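Poste à deux bras Niren : avis du service des équipements

Évaluation menée pour la préparation du budget de mai

Le poste Niren est proposé par la société Gririne aux laboratoires d'enseignement et aux petits ateliers qui souhaitent aborder la manipulation d'objets souples. Notre service l'a examiné à la demande du site d'Usthorpe, où deux formations se partagent déjà une même salle technique. Le présent avis porte sur l'opportunité de l'achat et sur les charges qu'il entraîne. La qualité des logiciels fait l'objet d'une note distincte.

L'ensemble réunit deux bras fixés sur un rail en aluminium, un plan de travail blanc et une enceinte à montants. Le rail commun facilite l'implantation, car les deux embases sont posées sur la même ligne et le plateau reste dégagé en profondeur. Le montage a demandé 15 heures à un technicien, câblage compris, là où la notice en annonçait nettement moins.

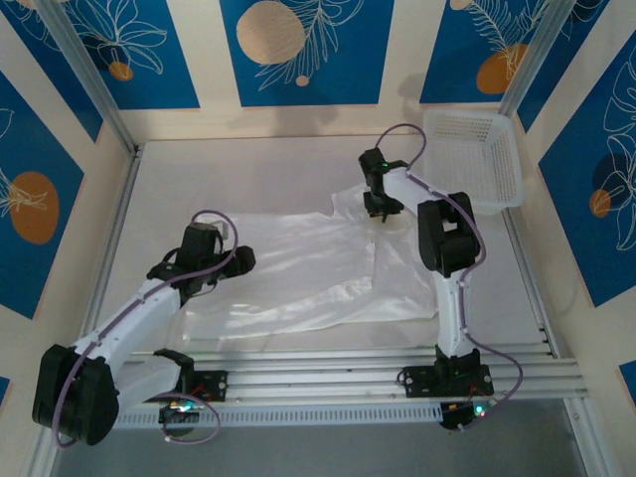
Poste Niren, travail sur film plastique translucide : la pince droite tient le bord supérieur de la feuille.

Les matières souples constituent l'usage le plus exigeant et, pour nos formations, le plus utile. Sur 82 essais de saisie d'un film plastique, 58 ont été jugés satisfaisants par l'encadrement. Ce résultat convient à un usage pédagogique. Il ne permet pas d'envisager une activité de conditionnement, même à faible cadence, et les services qui formuleraient une telle demande sont invités à consulter plutôt la gamme Escobedo, d'un coût sensiblement supérieur.

Le cheminement des câbles appelle une réserve. Ils longent les segments et forment des boucles près des embases, ce qui impose une vérification avant chaque séance. Nous recommandons d'inscrire au budget un jeu complet de rechange par poste. Les voyants des embases se lisent facilement depuis la place de l'opérateur.

S'agissant des coûts, il convient de prévoir une provision annuelle de quelque 20 % du prix d'achat pour les pinces, les câbles et les servomoteurs. Le devis de Gririne ne comprend ni la formation des encadrants ni le transport, et la garantie ne couvre pas les pièces d'usure. Ces trois postes doivent figurer dans toute demande de crédits.

Avis : favorable pour l'acquisition d'un seul poste à Usthorpe. La commande d'un second sera examinée au prochain exercice, au vu des heures d'utilisation relevées et des dépenses de maintenance.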